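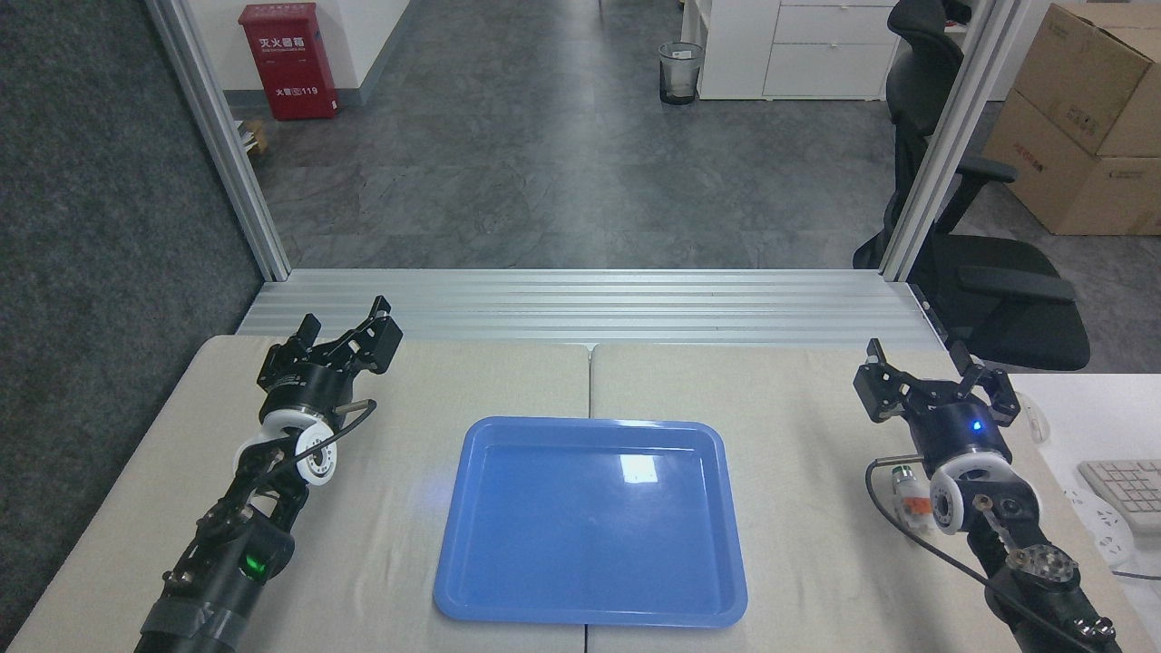 USHOLM, June – Poltside wants 920 dollars a month for the Sastry two-arm bench kit. That covers both arms, the grippers, the aluminum frame and a support line that closes at 7 p.m.

The sales sheet promises "out of the box" tray handling. Maybe. Our setup took 49 minutes longer than the manual allows, and the gray tape on the left arm doesn't say finished product to me. Cables loop outside the joints, so plan your reach around them.

A bare plastic tray is an easy first job. Poltside claims 66 trays an hour but won't say how full they were – I asked twice. The Gokdale kit costs more and comes with a written test report. Ask for the same from Poltside before signing anything longer than a one-month lease.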